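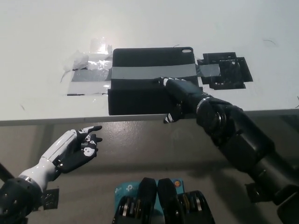
Miker Robotics Lab Opens Its Doors: A Full Day of Robots at Work in Lendell

News > Community > Robotics & Automation

5 min read

LENDELL – Miker, the robotics lab on the second floor of the old Pleso building, held its open day in March, and the stairs were full before the 10 a.m. start. By the time the last group headed home, 200 people had come through to see two-armed robots working at ordinary tables, doing the small, fiddly jobs that hands do all day long.

We're thrilled with how it went. Miker has run short tours before, mostly for school groups, but this was the first time we kept the robots going on their regular work with the doors open from morning until 5 p.m. Visitors could stay at one table for as long as they liked, and plenty of them did. One family watched the same table for most of an hour (and then came back after lunch!).

Hands at the table

The work on show was everyday handling: reaching for an object, resting the fingers on it, getting a grip, letting go, trying again. None of it is fast. A person would do most of these jobs without looking, and that's a big part of why they are so interesting to watch when a robot does them.

The table with the black box drew the biggest crowd. The box is held down with a strip of gray duct tape that carries on past both sides of it, and it sits a little over the front edge of the table. During the demonstration the robot's dark right hand came to rest with its fingers on the tape and the box and its thumb over the edge, while the black-and-white left hand stayed low in front of the table with its fingers loosely curled. Our operators talked through what they look for at a moment like this one: where each finger lands, how much of the hand is touching, and what the other arm is up to in the meantime.

There were a lot of good questions about the fingers. Why have a thumb at all? Does it matter if one finger touches down before the others? Can the robot tell tape from plastic? (Not by touch alone, on the robots we had out that day. We'd love to get there.) The younger visitors mostly wanted to shake hands, and a separate hand was set up by the door for that.

From script to practice

Miker's robots learn in part from recorded practice. An operator guides the arms through a job, the session is saved, and the good and bad tries are sorted afterward. Going into the open day, the lab had saved 2,236 practice sessions in its current round of table work. By closing time that number stood at 2,291, which means the team added 55 sessions with an audience leaning in over the rope. The operators say the extra company made them a bit more careful and a lot more talkative.

Visitors were able to try guiding an arm themselves at a training station in the back room. All 41 places on the sign-up sheet were gone before noon. Each turn lasted five minutes and started with the same task, moving a foam block from one tray to another. Almost everyone closed the hand too early the first time, just as our own operators did when they were learning. Those turns were for fun and are not part of the saved sessions.

Iyamu software on the big screen

In the hallway, a large screen showed Iyamu, the program our team uses to review sessions after they are recorded. Iyamu lets a reviewer play a session slowly, mark the moment a finger makes contact, and set two tries side by side. We ran it with sessions from earlier in the winter so that people could watch the same grasp go wrong and then go right.

A group from the Lendell evening class in machine repair spent a long time here. They had sharp ideas about joints and wear, and two of their suggestions for the checklist we use before starting the arms have already been adopted: wipe down the wrist ring before the first run, and check the small screws at the base of the arm at the end of the day instead of the beginning. We are very grateful for both.

What people told us

Comment cards were left by the coat rack, and we have read every one. The most common request was for more time at the training station. Several people asked for chairs near the tables, a fair point after an hour on a hard floor. A few wanted to see two robots share one job, and one card simply said "More dropping things."

Parents asked about age limits. Children of any age were welcome in the viewing area, and the training station was open to those 10 and up with an adult alongside. We expect to keep that arrangement.

Next visits

The lab plans to hold a second open day in September, again in the Pleso building, with two training stations and a later closing time of 7 p.m. for people who can't get away during working hours. Entry will be free. Sign-up for the training stations will open at the front desk in August, and anyone who was turned away in March will be offered a place first.

School and college groups don't need to wait until then. Miker takes groups of up to 12 on weekday mornings, and a visit lasts 90 minutes, including time to watch a practice session from start to finish and talk with the operator afterward. Teachers should let us know ahead of time if anyone in the group needs the elevator, as the entrance for it is on the side street.

Our thanks to everyone who came out, to the neighbors downstairs who put up with the noise on the steps, and to the Lendell bakery that kept the coffee table stocked until well after three.

About Miker

Miker is a robotics lab in Lendell working on two-handed robots for tabletop tasks. The lab develops its practice methods and its Iyamu review software in-house and welcomes group visits throughout the year.

Filed under: Open Days, Demonstrations, Lab News

Contact the Miker press desk | © Miker, Lendell. All rights reserved. | Back to top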